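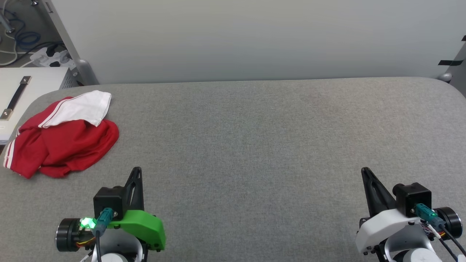

Bancada de roupa - galeria e notas de compra

Página rápida para quem vai votar o orçamento de março e ainda não passou pela sala. Pouco texto, muito pedido. Quem quiser o detalhe tem a folha de cálculo na pasta partilhada, separador "Bancada 2". Se os números não baterem com os daqui, valem os da folha.

Peça de roupa vermelha e branca, amarrotada, do lado esquerdo da mesa. Dois braços, uma câmara em cada um, mesa forrada a tecido cinzento. É este o posto que queremos duplicar.

Tampas: uma verde, outra branca. Funciona igual, mas no segundo posto peço as duas da mesma cor, o Malte Ruppert já se queixou que nas reuniões cada um chama "o verde" a uma coisa diferente. Custo zero se for logo na encomenda.

O que entra no pedido

Braços - 2, iguais aos actuais. Proposta da Drester na mão, a da Thiele ainda por chegar. Prazo da Drester: 9 semanas. A Thiele diz que faz melhor mas não escreveu nada, portanto não conta.

Dedos da pinça - os pretos, afilados, com recortes. Pedir 16. Parece muito, não é. Gastam-se nas pontas e da última vez ficámos parados à espera de um saco de peças que cabia num envelope. O Hauke Tiedemann quer experimentar uma versão mais macia; isso sai da verba de ensaios, não desta.

Câmaras - uma por braço mais uma de reserva. Mesmo modelo, por favor. Trocar de modelo a meio quer dizer calibrar tudo outra vez e já sabemos quem fica cá até às 20h.

Cabos - ficam sempre para o fim e faltam sempre. Há cabos no chão, ao lado da régua de tomadas branca. Para o posto novo quero calha e uma régua fixa à estrutura. Barato, cabe na linha de "material diverso".

Mesa e tecido - mesa de catálogo, cantos redondos. Tecido cinzento mesclado, comprar rolo inteiro e guardar o resto, senão daqui a um ano não se encontra o mesmo tom. A Leilani Greenberg tem o contacto da loja.

Roupa - 15 peças para começar. Segunda mão serve perfeitamente. Misturar malha e tecido fino, com e sem riscas. Não gastar dinheiro em roupa nova!!

O que NÃO entra

Software Nela - a renovação é noutro centro de custo, não voltem a por isto aqui.
Transporte desde Noscombe - o Detlef Wunderlich está a ver se vai na mesma carga das prateleiras. Se não for, peço reforço à parte.
Obras na sala - nenhumas. O painel claro ao fundo da mesa repete-se tal e qual no posto novo.

Pendentes

Proposta escrita da Thiele (Hauke).
Confirmar garantia dos motores, a Drester fala em dois anos mas no PDF só vejo um.
Medir a porta. A sério, medir a porta antes de encomendar a mesa.
Segunda assinatura - Ho-yin Kuo, só esta no gabinete de manhã.

Correcções e preços novos directamnete na folha, não por email.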